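Progress report to the Flundarberg program office
Project: Torkier, compression set and aging of hydraulic rod seals
Reporting period: September
Prepared by: Olaia Carrasco, Collado Test Laboratory

1. Work completed

Aging of the first nitrile batch in mineral oil was completed at 909 hours. Samples were pulled, wiped, weighed and measured for hardness before being placed in sealed bags. Volume swell was within the limit in the test plan for all samples except two from mold cavity 4. Yen-ting Pan is repeating those two from retained stock.

The polyurethane batch has reached 367 hours and remains in the bath.

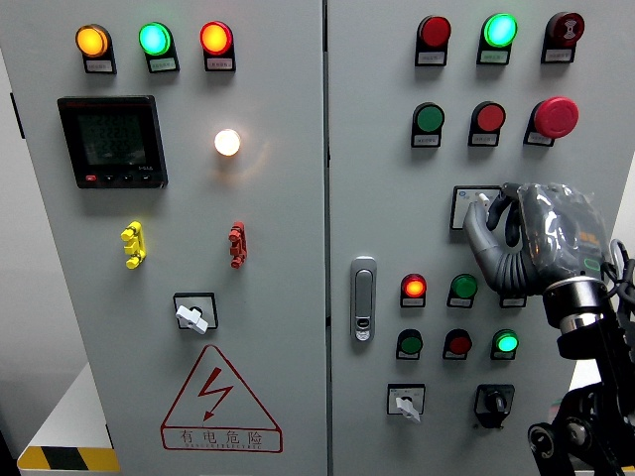

Figure 1. Control cabinet doors with indicator lamps and digital power meter.

2. Rig status

The reciprocating rig ran at the planned stroke and pressure. Rod surface finish was checked at the start of the period and again after the seal change. Both readings met the drawing. Leakage is collected per shift and entered by Anselmo Esteban.

The Clireo data logger dropped pressure readings twice. The cause was a loose connector at the transducer end. Affected intervals are flagged in the data file and left out of the friction averages. 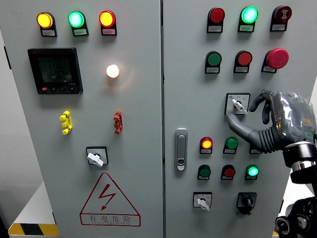
Figure 2. Cabinet doors, with the round white indicator lamp lit beside the meter.

3. Deviations

Delivery of the second fluorocarbon compound slipped. The supplier changed the cure cycle and we asked for new certificates, which have not arrived. Ezequiel Cantero has moved the low-temperature tests forward to use the open bath time.

4. Budget

Spending is within plan. An extra 600 dollars was charged to consumables for replacement rod wipers.

5. Next period

Continue polyurethane aging to 2,000 hours. Start low-temperature retraction tests. Olaia Vidal will issue the interim friction data once the cavity 4 repeats are closed.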